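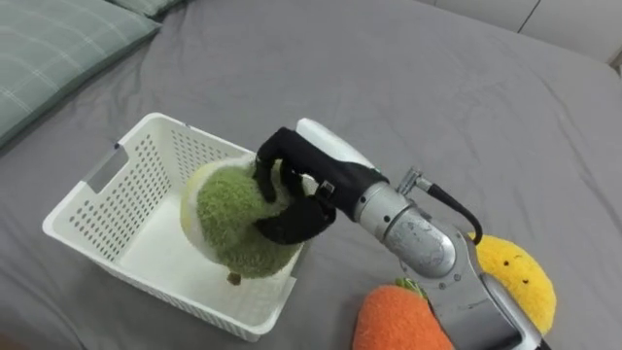

6th May, evaluation log, Kodach tidy-up package

Second session with the Kodach package, bedroom setup, plush toys into the white basket. Kodach sells it as a hand plus a skill license plus phone support, and the quote came in at 1,151 a month (before the support add-on, grr). We have it on trial until October, so plenty of time to be picky!

I left the grip force at 200 for the shaggy toys. The manual says you can push it to 300, but I like how the fingers sink into the pile at the lower setting and I don't want to wreck the stitching. Toys go one at a time, basket up by the pillows, start pose loaded from slot 7. The pose editor is lovely to use, by the way - so much nicer than the Vusanell one, where I kept losing my edits.

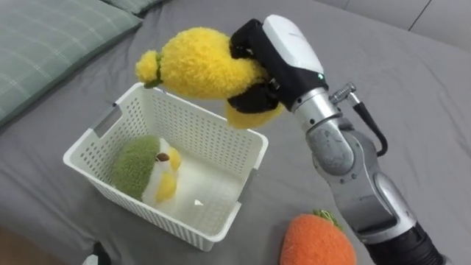

Munshi asked whether the license covers the other rooms too or if we'd be paying again for the kitchen. Good question, and the quote is vague about it (it says "per site", whatever that means to them). I've written to Kodach and put it on the list below.

Still want to try the basket turned the other way, and closer to the edge of the mattress. The Plurell demo only ever used one basket position and I'd like to be fair to both.

1. Get "per site" in writing.
2. Same toys, same bed, with the Plurell skill loaded, carrot last.

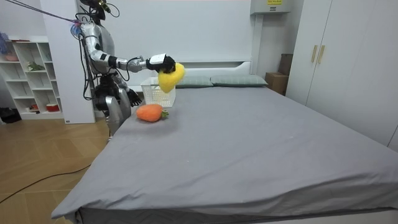
3. Ask for the price without phone support, and whether spare fingertips are included.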